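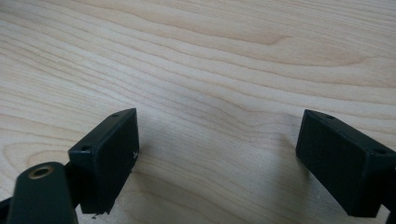 How to oil a pale wooden table top (and what to skip)

Most guides want you to buy a kit. I have done this with the Restis kit and with a plain tin of clear oil, and I could not tell the two tables apart by August.

You need:
Clear oil
Two lint-free cloths
Fine sandpaper

1. Clear the top and wipe it with a barely damp cloth. Leave it for 90 minutes. The tin will say it is ready sooner. I don't believe the tin.

2. Sand lightly, following the grain. Where it bends or swirls, follow the bend as best you can and press less. If your top is veneer, go very gently – there isn't much of it.

3. Try the oil somewhere hidden first. "Clear" oils tend to turn pale wood yellow, whatever the label promises.

4. Rub in a thin coat, wait 7 minutes, then wipe off everything that will come off.

5. Leave overnight. A second coat is optional – a third is a sales pitch.

Lay used cloths flat outdoors to dry. Oily rags in a heap can catch fire, and that warning I do believe.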